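Lekel Head Camera Kit, four stars from me

I bought the Lekel kit to teach my Kirkano arm how to handle soft things, and at $397 I wanted it to be easy. Mostly it is! The strap goes on in a minute, you tip the camera down until both hands show up on the preview, and then you just work the way you normally would. Getting that tilt right took me a few evenings though (the manual gives it half a page). I started at the bed. 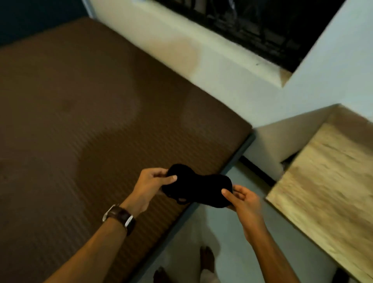
Black sleep mask, held out over the corner of the mattress.

My hands stay in view nicely at that height, and even the thin elastic is easy to pick out. The tilt screw does work itself loose, so I check it every 50 clips now — a quarter turn is plenty. I also moved over to the table, where my neck complains a lot less.

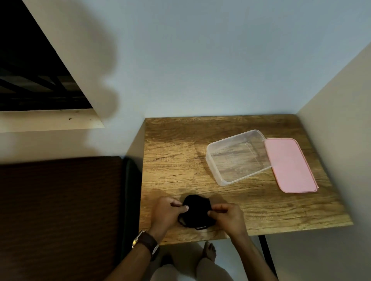

Soft black fabric at the table, one pinch on each side.

Moving there meant tipping the camera again and redoing the calibration, and that part is slow. The arm's software wants the calibration card in view the whole time, and if you bump the strap you start over. I've saved 119 clips so far and tossed plenty more.
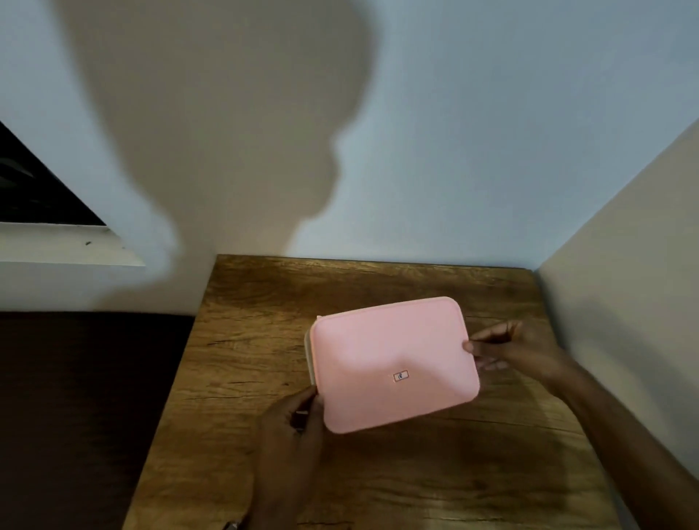
Battery life is good, the padding wipes clean, and the Cilbridge mount I had from before fits with no adapter. I'd still like a longer cable and a screw that stays put.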